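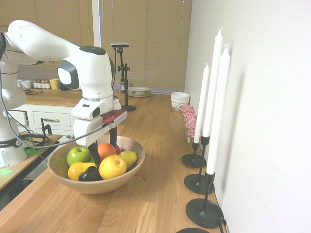

Spent my morning at the Heltik open day and I have so many thoughts, so this is going to be a thread. First stop was the kitchen room, which I had planned to walk past (I came for the warehouse stuff) and then stayed in for most of an hour. They had the arm working at a fruit bowl, fingers down between the orange and the yellow fruit, with an avocado lying right up near the rim. I love that they went with real-life clutter – candlesticks, jars with gingham lids, plates.

2/ Yuzhen Meng ran the session and she was great. No slides! She talked while the arm worked and took questions the whole way through, including mine, which was long and had three parts. Sorry to everyone behind me.

3/ Her big point was that fruit is mean. A lemon and a mango want different grips, and a soft avocado will bruise if you treat it like an apple. Her team logs every try in sets of 100, then changes one setting and runs another 100. Slow work, and she clearly loves it.

4/ Somebody's kid asked if it ever drops things. "Oh, all the time." Then she told us about a pear that rolled under a cabinet in December and was found by smell.

5/ Upstairs was Plulen, the planning software. You can watch it weigh up different ways into the bowl before it picks one, drawn as thin lines on a big monitor. I understood maybe half of this and still stood there grinning.

6/ Fu was the other team I wanted to see. They do the sorting line, and the run we watched was up to part number 2483 when I left. Very loud, very fast, bring earplugs if you go.

7/ Practical stuff, a few of you asked: it's at the Ulatgate site, use the side door by the bike racks. Free, but the kitchen sessions only take small groups and the list fills up early. Last one starts at 4. Coffee is fine, the cinnamon buns are excellent.

8/ Going back for the evening talk if I can get a seat. Yuzhen said she'd cover how they pick which fruit to go for first when things are piled on top of each other – that was part two of my long question, so I'm pretty happy!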